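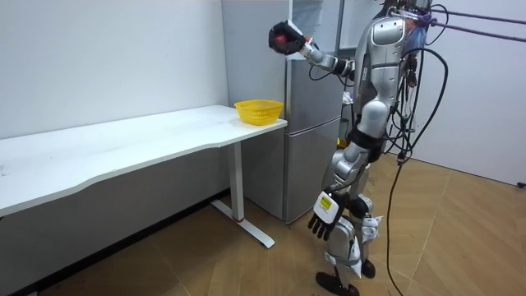

Arm up, red ball in hand, yellow basket waiting by the fridge.

Jun 1, 2021

I have wanted to write up our humanoid's upkeep for ages, and now that the cable bundle is finally routed the way I like it, I have no excuse left! So this is the long, nerdy post about how we set the robot up, what we look at before it moves, and what has worn out so far.

Our controller counter stands at 1,938 hours as I type. At 1,734 I replaced the bearing in the right shoulder, and that job taught me more about this machine than the whole first winter did. The shoulder had started making a small tick on the way up, only with the elbow bent, and I spent two evenings blaming the elbow. Vasco Teixeira put his palm flat on the shoulder shell while I jogged the joint and said "it's in here" within ten seconds. He was right, of course. (There are two Vascos in this story. Vasco Antunes does our software, and both of them answer when you call.)

The ropes first. The purple ones run from the upper body and they stay on for everything we do in this room, even when the legs are only shifting weight. I check the knots with my hands and then pull on each rope with my own weight. We retire a rope after 200 sessions no matter how good it looks.

Then cables. Most of my time goes here, and I kind of love it. Everything hangs off the back and side in big loops, and the loops have to be big, because a raised arm eats up slack you were sure you had. My test is simple: arm to the top of its reach, elbow bent, something light in the hand, hold. While it holds I walk around the back and look for any cable that has gone straight. If one has, the arm comes down and I move the tie. The floor cable gets its own look, since the feet are flat pads and I don't want one coming down on it.
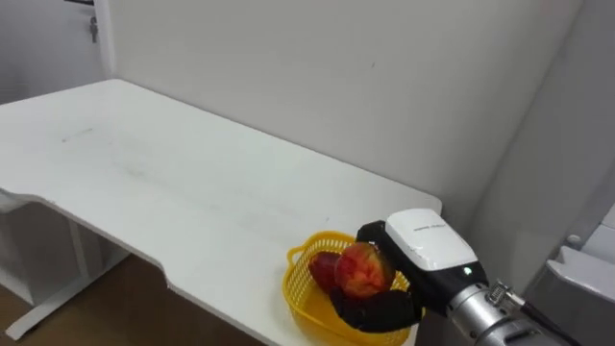

Reading time: 4 min

Hands are the fussy part. I wipe the fingers before every session with a cloth and plain water, and again after fruit, because juice gets into the joints and goes sticky. Peaches and nectarines are the worst for that and also the best test we have! A ball forgives a hard squeeze. Soft fruit keeps a record of every newton, and you can read the bruises the next morning like a log file.

The basket is our standard grasping spot. It sits near the edge of the desk, and the fingers have to get down past the rim and around the fruit without pinching the lattice. When the fruit sits against its neighbor, the lower finger has to slide underneath, and a finger that is even slightly out of zero will push instead of slide. So after any work on a hand I do the finger zeroing twice, once with the wrist level and once tilted down. Antunes thinks the second pass is superstition. I have numbers from February that say otherwise, and I will post them when I have cleaned up the spreadsheet.

On the wrist, the thing to watch is the little connector bracket on top. The screws are tiny and they do back out. I put a paint mark across each screw head and onto the metal, so a loose one shows up at a glance. Cheap trick, I learned it fixing bicycles, and it has already caught one for me.

My order for a normal day, if you want to copy it:

Ropes, by hand and by weight.
Cables, with the arm up.
Fingers wiped, then opened and closed slowly, listening.
Wrist screws, paint marks lined up.
One grasp with the ball before any fruit.

It takes me 19 minutes with coffee. Next up is the left shoulder, which is still quiet, but I have the bearing in a drawer and I am itching to open it. I will take more notes this time, especially on getting the shell back on, where I lost an hour and a fingernail. If you run a similar machine and have a better way of tying off the shoulder cables, please write to me, I would love to see it.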